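How to Get Your First Single Heard Without Paying for Plays
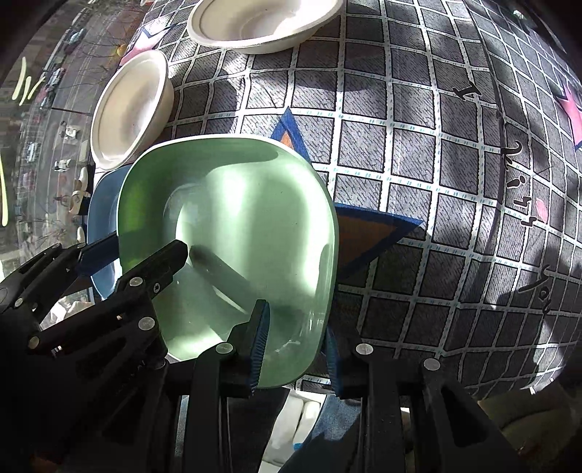
Ubaldo Galli wrote in to say his band paid for a playlist package, got 3,000 streams in a week and didn't sell one extra ticket. He wanted to know what he did wrong. He paid for the package. Start by not doing that.

Step 1. Finish the song before you pick a date. Distributors want the file weeks ahead, and a mix you're still arguing over at 2 a.m. won't improve under a deadline. I'd allow a month. Anyone offering to rush it for a fee is selling you your own impatience.

Step 2. Write one paragraph about the band. Where you're from, who plays what, what the song is called. Leave out "genre-defying." When we put out the Tultside single I sent 26 emails, and the replies I got all came from people who'd been sent the short version.

Step 3. Make a list of small stations, blogs and local promoters. Check that each one has posted something this year. Plenty of the contact lists sold online are full of dead addresses. I bought one with 641 names on it and gave up after the first page bounced.

Step 4. Send a private streaming link, never an attachment. Put the release month in the subject line. Follow up once, after 10 days, and then leave them alone.

Step 5. Book a show near the release, even a poor slot. Ragnvald Moen of Devell thinks launch shows are a waste of money, and for a big room he may be right. Play a small one and split the bill with a band that has its own crowd.

Step 6. Look at the numbers a month later. Ignore total plays and check saves, and whether any listeners live somewhere you could drive to. If every play comes from one city you've never heard of, be suspicious, and don't put the figure in your next press email.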